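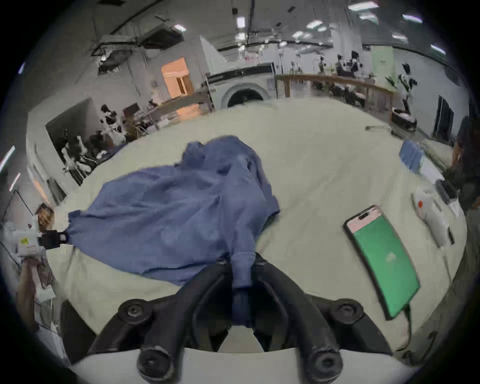 24/03/2018, garment bench, Muruseo notebook

Came in meaning to do one thing, which was to settle the pinch question, and ended up doing that plus the clock business plus most of a conversation with Mandla about sleeves, so this will ramble a bit. Sorry to whoever has to read it on Monday (Vasanthi, it's you, and I've put the bits you need near the bottom).

Where we left off: the folding policy does well when it starts from a garment that is already more or less flat, and falls over when it starts from a heap. We've all been calling this "the heap problem" as if it were one problem. After a day of handling shirts with the grippers myself I'm fairly sure it's two. The first is finding something worth grabbing. The second is what you do in the second or so after you've grabbed it, and we have been very sloppy about that part in how we record, me included!

What people do by hand, without thinking, is take hold of a fold in the middle of the cloth with one hand and keep it there while the other hand goes looking for a corner. The middle hold is a sort of anchor. It doesn't need to be anywhere clever, it just has to stop the whole shirt coming along when you pull. Once the corner is found and drawn out, the middle hand lets go and goes off to find the opposite one. With the hand-held grippers you can do exactly the same thing, only slower and with a bit more swearing.

Our written instructions for demonstrators (the ones I wrote in June, so this is on me) say to "grasp a visible corner with each gripper and spread". That's fine for towels. For a t-shirt in a pile it means the demonstrator hunts about for two corners at once, drops one, picks it up again, and all of that hunting goes into the training set as though it were good behaviour. So the policy has learned to dither. It's rather touching to watch, but it doesn't get the washing folded.

So, the comparison. I took our existing set of 200 demonstrations recorded under the old instructions and set it against a fresh batch recorded as anchor-and-pull: one gripper closes on a bunched fold, the other takes a corner and draws it out to a point, hold for a breath, then release the anchor. Mandla and I took turns over the past fortnight, swapping whenever someone's thumbs gave out. We stopped at 64 for the new batch because I wanted to see whether a smaller clean set could beat a bigger messy one before asking anybody to spend more of their week on it.

Same network, same training schedule, same start heaps. For the heaps we did the usual drop from shoulder height over the table, no arranging afterwards, and each policy got 40 starts.

Old instructions: 17 flat shirts out of 40.
Anchor-and-pull: 29 out of 40.

"Flat" means the way we defined it for the Čierny comparison, both shoulders and both hem corners clear of the body of the shirt, with wrinkles allowed. I scored them all twice, once on the spot and once from the overhead recording, and changed my mind on two, one in each direction. Mandla scored the new batch without knowing which policy was which and came out one lower than me on anchor-and-pull. I've left my numbers in the table and his in the margin.

I was really pleased with this, and I'm trying not to be too pleased. The things that bother me:

1. We recorded the new ones ourselves and we're both well practised by now. Part of the gain may simply be tidier hands. The fair test is to give the new instructions to the same people who recorded the old set.

2. Nearly everything was done with the blue shirt. It's soft and holds a ridge nicely when you pinch it. I don't know how much of this carries over to something stiff like the jeans, where you can't really bunch a fold so much as bend one.

3. The anchor grip twists. When you close on a loose fold and the other gripper pulls away, the cloth under the fingers winds itself into a kind of rope. By hand you'd roll your wrist to undo it and never notice. In the recordings there's a little wrist roll from Mandla nearly every time and almost none from me, and I think that shows up in the policy as a coin toss. Four of the eleven failures were shirts that got spread out beautifully with a big twist left in the chest.

Number 3 is the one I'd most like to understand. Mandla's view is that the twist comes from pinching too deep, and that if you only take a shallow fold the cloth can slide round between the fingers by itself. My view is that a shallow fold slides right out. We tried both for a good half hour and managed to convince neither of us, though we did have a lovely time. What I'd like to do is log the depth of the pinch from the finger opening at first contact and just look at it.
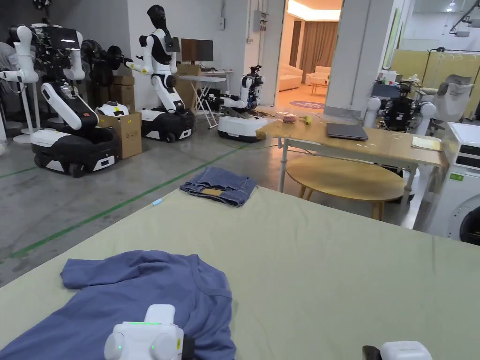

Garment table, afternoon set-up: blue t-shirt and jeans on the green cloth, robots beyond the tape.

Now the clock business. While replaying the new batch I kept seeing the corner gripper start its pull before the anchor had closed, which isn't what either of us remembered doing. I assumed we were just being hasty. Then I clicked the two grippers together, hard, a dozen times and looked at the spikes, and they were 300 milliseconds apart, every time, always the left one ahead. So it's a fixed offset and nothing to do with our hands. It crept in when we moved to the Zorkix logger and I set the left stream up first and never re-zeroed it. For slow spreading it hardly matters, but for anchor-and-pull the order of the two closures is the whole point, so it matters a great deal.

I shifted the left stream by the full amount and started retraining on the corrected batch before lunch. No numbers yet that I'd trust. The first handful of starts looked more decided, if that makes sense: the anchor goes down and stays down and the other arm doesn't hover. But I also wanted it to look that way, so please treat that as gossip.

The old set was recorded before the logger change and doesn't have the offset. Which means the comparison above was, if anything, a bit unkind to the new method. I'd rather say that out loud now and redo it properly than have somebody find it later on.

Practical notes for whoever records next:

Click the grippers together at the start and end of each session. Three clicks, a pause, three clicks. The script will look for them once I've written that part of the script.

Smooth the green cloth before every drop. A ridge in the tablecloth is quite enough to catch the fingers, and then you've got a demonstration of someone folding a tablecloth.

Close the anchor, count one, then pull. Don't chase a corner you can't see. If there isn't one showing, lift the anchor a hand's width and let the cloth fall open, then look again.

If you drop the cloth, stop the take and bin it. I know this feels wasteful. We kept all of ours in the old set and look where it got us.

Write down whether you rolled your wrist. Yes, no, don't know. "Don't know" is a perfectly good answer and probably the commonest.

For Vasanthi: the corrected batch is in the Jutska folder with "shifted" on the end of the name. The uncorrected one is still beside it and I'd like to keep it for now, so please don't tidy it away. Could you have a look at my flatness scores when you have a minute, particularly the ones with a question mark? You've a better eye than me for whether a shoulder is clear or merely nearly clear. And if you have an opinion on the pinch depth argument we'd both love to hear it, on the understanding that you'll be on my side.

Mandla wants to try the jeans next with the anchor placed at the waistband, where there's something solid to hold. I think it's worth a go. I'd start with one leg folded over the other and work up to a heap, and we should agree on what flat means for trousers before we begin, as "both shoulders clear" isn't going to be much help.

Retraining should be through overnight. I'll run the same 40 starts again with the shifted data and add the count under this entry, same page, different pen.

Muruseo group notebook | Contact: the garment bench | © Muruseo 2018 | Back to top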